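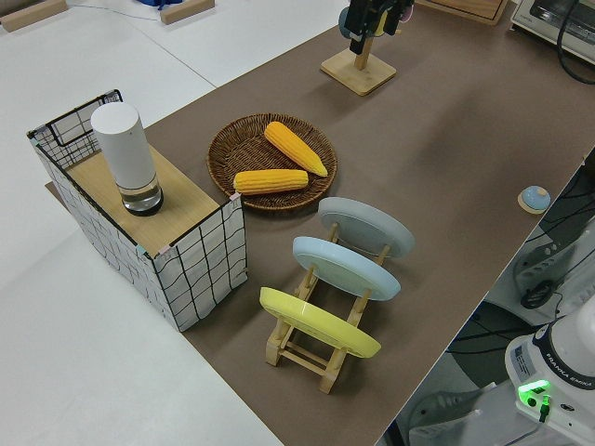 The play kitchen, with the arm's base in the corner.

Home Archive About Contact

August 26, 2021

I have spent most of this year trying to get a robot to be less sure of itself. My mother, who has met my coworkers, thinks the effort is aimed at the wrong party.

The project is called Gidel and the idea fits on a napkin. You train a policy from demonstrations, the usual way, by dragging the arm through a task over and over until your shoulder files a complaint. Then you train a second, much smaller network whose only job is to guess how badly the first one is about to do. When the guess gets bad enough, the arm stops and asks for help. A person takes over for a few seconds, and those few seconds go back into the training set.

None of that is new, and Nidia Correa, who reviews my drafts in green ink, has written "cite people" next to that paragraph twice. I will cite people. What we changed is when the thing asks. Most of the versions I tried at first looked at one moment at a time, and they panicked whenever a shadow moved. Ours looks at a short stretch of motion and asks whether the arm has been dithering. Dithering, it seems, is a pretty good sign of trouble in a Franka. I could have saved us a month by looking at my own grocery shopping.

We started with 192 demonstrations, all at the Stanetwood lab, across the corn, the plates and the toaster oven. By the end of the correction rounds we had 331 episodes to train on. The policy trained on the corrected set beat the one trained on the same number of plain demonstrations, and it did it on all the tasks but 2. Both of those involve mugs.
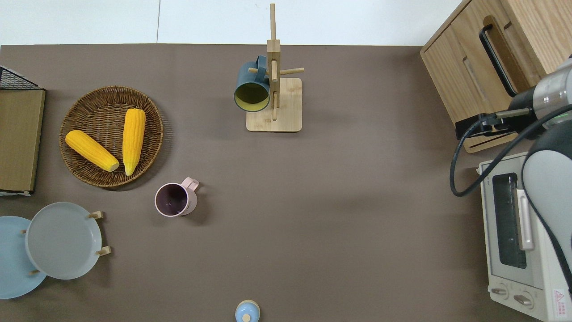

Does asking for help make the robot slower?
At first it does, since it stops a lot, but the stops thin out after each round of training and by the last one we were mostly sitting there with our coffee.

About the mugs. Getting one onto a peg means lining up a handle you mostly can't see once the gripper is in the way, and the arm is perfectly smooth while it gets this wrong. No dithering at all. It glides to a spot beside the peg, lets go with great dignity, and our clever little network reports that everything is fine. So the method catches hesitation and misses confident mistakes. I would call this a limitation, and in the paper I do. In the first draft I called it "future work," and the green ink had views on that too.

The other thing I'd like to pin down is the threshold. We set it by hand. I have a half-finished script, named Diekmann for reasons lost to a long evening in January, that is supposed to pick it from the data. So far it picks either "always ask" or "never ask," and it switches between them depending on the random seed. I have left it running on the spare machine out of pity.

Code will go up once I've taken out the comments I wrote after midnight. The training side runs on Hivik, our in-house logging setup, and that part needs to be pried loose before anyone else can use it. If you try the dithering score on your own arm, write and tell me what it does with mugs – I'd like to know whether it's them or me.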